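18/02/2020

Acordei antes do despertador e fiquei a rever os papéis do fundo na cozinha até ser horas de sair. Chovia. Levei a pasta azul dentro de um saco do supermercado e apanhei o autocarro para a Deák, que vinha atrasado e cheio de miúdos da escola.

A Sioned Meredith estava à minha espera na entrada do prédio, já de casaco vestido, apesar de termos combinado subir. Disse que preferia conversar a andar. Demos a volta ao quarteirão duas vezes e depois subimos na mesma, porque a chuva apertou. Tem 74 anos e anda mais depressa do que eu.

O que ela quer ficou mais claro do que na última conversa. Quer deixar o apartamento ao fundo da Gornmont, com a condição de o dinheiro da venda ir para bolsas de enfermagem, e quer começar já a dar qualquer coisa em vida, para ver como funciona. Trabalhou 40 anos como parteira, primeiro em Tukholm e depois aqui, e diz que as raparigas que estagiavam com ela desistiam quase sempre pela mesma razão, o preço do quarto e dos transportes. Não quer uma bolsa para as melhores notas. Quer uma bolsa para quem está quase a desistir. Perguntei-lhe como é que se prova isso num formulário e ela respondeu que esse era o meu trabalho.

Expliquei-lhe a diferença entre o fundo permanente e o donativo de uso imediato. No primeiro só se distribui o rendimento, no segundo gasta-se tudo no ano. Ela achou o permanente demasiado lento. Depois fez umas contas nas costas de um envelope e mudou de ideias. Ficou de pensar em dividir as duas coisas. Para este ano falou em quase 2000 euros, o que dá para ajudar uma aluna com o alojamento durante parte do curso, se o quarto for barato. Para o resto é preciso o notário, e eu não quis adiantar nada sobre prazos.

Há a questão do nome. Eu tinha escrito na proposta «Bolsa Sioned Meredith» e ela riscou. Quer o nome da maternidade de Tukholm, que fechou. Disse-lhe que as pessoas gostam de saber quem dá, que ajuda a trazer outros doadores. Respondeu que os outros doadores podem telefonar-lhe. Deixei ficar assim e anotei «nome por decidir».

Mostrou-me uma caixa com os cartões que as famílias lhe mandavam no Natal. Alguns vinham com fotografias de crianças que hoje devem ter filhos. Pediu-me para não pôr nada daquilo no boletim sem perguntar às pessoas, e tem razão. Escolheu um retrato dela de farda, à porta da maternidade, e esse posso usar. Falta digitalizá-lo. Está vincado num canto mas acho que se resolve.

Almocei uma sopa no café em frente e voltei ao escritório a pé. Tinha uma mensagem da Drolix a confirmar que este ano também contribuem para o fundo geral, com o mesmo valor do ano passado, e a pedir que o logótipo apareça maior. Respondi que sim ao primeiro ponto e que ia ver o segundo. Passei o resto da tarde a escrever cartas de agradecimento à mão. Há uma senhora que manda 100 euros todos os invernos, sem remetente, e continuo sem saber para onde lhe hei de escrever. Guardei mais um envelope dela na gaveta.

Doem-me os dedos. A caneta nova não presta.

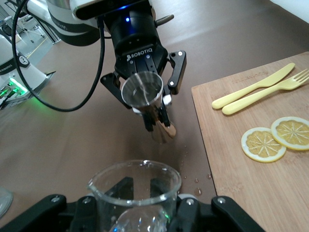
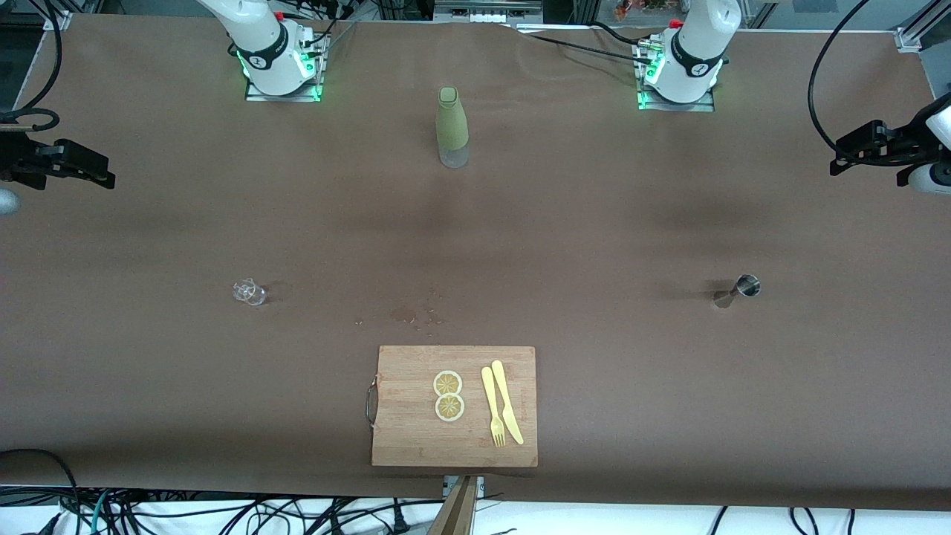 O almoço dos doadores em março continua sem ementa e sem sala certa. A Gornmont oferece o salão de baixo, que é frio mas de graça, e a alternativa é o restaurante do ano passado, onde ninguém ouviu os discursos. Inclino-me para o salão. Para as mesas quero papel castanho liso, como o que cobre a mesa comprida na segunda fotografia, que fica bem e dispensa a lavandaria. Copos de plástico transparente como o da primeira, só se não conseguir os de vidro emprestados. A Sioned diz que vem se não tiver de subir ao palco. Prometi-lhe um lugar perto da porta e cinco minutos de discurso no máximo, feito por outra pessoa. Provavelmente por mim, o que significa que tenho de o escrever.

Jantei tarde, ovos com o arroz que sobrou de ontem. Tentei começar o texto para o boletim e fiquei no primeiro parágrafo. Tudo o que escrevo soa a elogio fúnebre e a mulher está viva e anda depressa. Talvez comece pelo preço dos quartos.

Amanhã: ligar ao notário de manhã, pedir à escola de enfermagem o regulamento das bolsas que já existem, levar o retrato a digitalizar, comprar selos. Devolver o guarda-chuva que trouxe da casa dela por engano.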